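오도이 공동작업실 자작 그리퍼 안전점검표 및 점검 의견

점검 대상: 스토렐(Storell) 손잡이형 그리퍼, 제작번호 3451
점검 구분: 정기점검(1월분)
점검 장소: 공동작업실 내 식탁형 작업대
점검자: Dela Gbeho
확인자: Sigita Strazds

1. 기구부

1-1. 손가락 링크 체결 상태: 적합
의견: 좌우 링크의 체결 나사를 규정 공구로 재확인하였음. 풀림 방지제 도포 여부는 제작 기록과 일치함.

1-2. 손가락 패드 부착 상태: 적합
의견: 패드 가장자리의 들뜸 없음. 다음 점검 시까지 교체 불요.

1-3. 끼임 위험부 표시: 조건부 적합
의견: 링크 하우징과 손가락 사이에 손이 들어갈 수 있는 틈이 있음. 경고 표지를 손잡이 쪽에도 추가 부착할 것.

1-4. 날카로운 모서리: 적합
의견: 출력물 표면의 거스러미는 지난 점검 후 사포로 제거되었음.

2. 전기부

2-1. 전원 공급 장치: 적합
의견: 토네로(Tonero) 전원함의 퓨즈 정격은 도면과 같음. 예비 퓨즈는 전원함 덮개 안쪽에 보관할 것.

2-2. 배선 고정: 부적합
의견: 손목 부분 배선의 고정 띠 한 곳이 누락됨. 보완 후 재점검을 받아야 하며, 그 전까지 전원을 넣은 상태의 연속 시험은 금지함.

2-3. 비상정지: 적합
의견: 누름 및 복귀 동작을 각각 확인함. 정지 후 자동 재기동은 발생하지 않았음.

3. 작업대 및 시험 물품

3-1. 작업대 덮개: 조건부 적합
의견: 식탁보를 깐 상태로 시험하는 경우 천이 밀리거나 접히지 않도록 네 귀를 고정할 것. 고정이 어려우면 천을 걷고 미끄럼 방지판을 사용함.

3-2. 시험 물품의 배치: 적합
의견: 과일과 채소는 얕은 빨간색 종이 상자 앞에 한 줄로 놓음. 크기와 모양이 서로 다른 물품을 섞어 파지 시험을 실시하며, 시험에 쓴 물품은 식용으로 제공하지 아니함.

3-3. 상자 상태: 조건부 적합
의견: 상자 뒤쪽 오른편 모서리의 이음부가 찢어져 약간 들려 있음. 손가락이 걸릴 우려가 있으므로 테이프로 보강하거나 교체할 것.

3-4. 주변 물품: 부적합
의견: 전기주전자가 작업대 오른쪽 끝에 놓여 있음. 시험 중에는 작업대 위에 주전자를 두지 않는 것을 원칙으로 함. 휴지와 종이봉투도 작업 반경 밖으로 옮길 것.

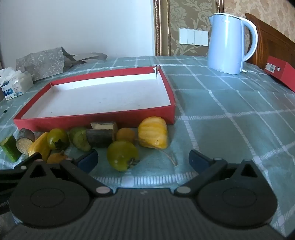

Sigita Strazds의 검토 의견은 다음과 같다. 3-4항의 판정에는 동의하나, 주전자를 치우라는 지시만으로는 같은 지적이 반복될 것이므로 작업대에 반입 금지 물품 목록을 붙여 두는 편이 낫다고 하였다. 아울러 2-2항의 고정 띠는 임시 테이프로 대신하지 말고 정품을 사용해 달라고 요청하였다.

위 의견을 반영하여 조치 사항을 아래와 같이 정한다.

4. 조치 사항

4-1. 배선 고정 띠 보완. 부품번호 3165 사용. 담당 Dela Gbeho.
4-2. 반입 금지 물품 목록 작성 및 게시. 담당 Sigita Strazds.
4-3. 상자 모서리 보강 또는 교체. 다음 시험 전까지 완료.
4-4. 경고 표지 추가 부착. 니클리(Nikley) 보관함의 재고를 우선 사용.

5. 운용 제한

5-1. 1회 연속 시험은 600초를 넘기지 아니한다.
5-2. 야간 시험은 22시에 종료하고 전원함의 주 스위치를 내린다.
5-3. 손가락 사이의 물품을 손으로 바로잡을 때에는 반드시 비상정지를 누른 후 실시한다.
5-4. 제작자 외의 회원이 사용할 때에는 본 점검표를 먼저 읽고 서명란에 이름을 적는다.

종합 판정: 보완 후 사용 가능
재점검 항목: 2-2, 3-3, 3-4
보관: 작업실 점검철, 사본 1부는 전원함 옆에 비치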